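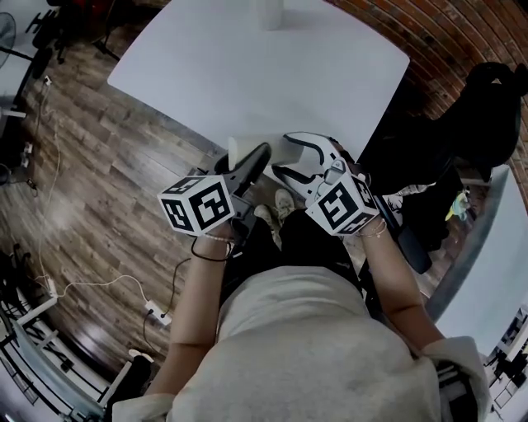
Why do cups stack?

Go and get two cups from your kitchen (ask first!) and put them on a table. Plain white ones are good, as you look at the shape and don't get distracted by a picture of a dinosaur.

Now, is the top wider than the bottom? On lots of cups it is, and the word for that is tapered. It means the sides lean in a little bit as they go down. I love this word and I use it far too much.

A tapered cup can sit inside another cup just like it. The narrow bottom slides down past the wide top, and then it stops where the sides touch. My friend Mercedes Apaza once got a tower of 17 paper cups up her stairs without dropping one, and I'm still jealous.

What about a cup with straight sides, like a tube? Try it! The bottom is the same width as the top, so it can't slip inside its twin. It has to stand on the rim, and that's a much wobblier job.

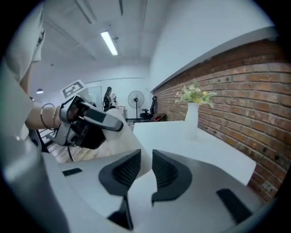 Straight sides are great for other things though. A tube-shaped vase has the same amount of room at the bottom as at the top, so flower stems can spread out down there. Artificial flowers are handy for testing this, and you can pull them out and start again as often as you like. Push the stems close together and the bunch stands up tall. Let them lean on the rim and the flowers flop outwards in a big loose spray.

Your turn! Find 4 things at home that hold something, such as a bucket, a mug, a yoghurt pot and a pencil pot. Guess which are tapered, then measure across the top and across the bottom with a ruler. Write both numbers down. My bucket was 30 cm at the top and a good bit less at the bottom, so it's tapered too.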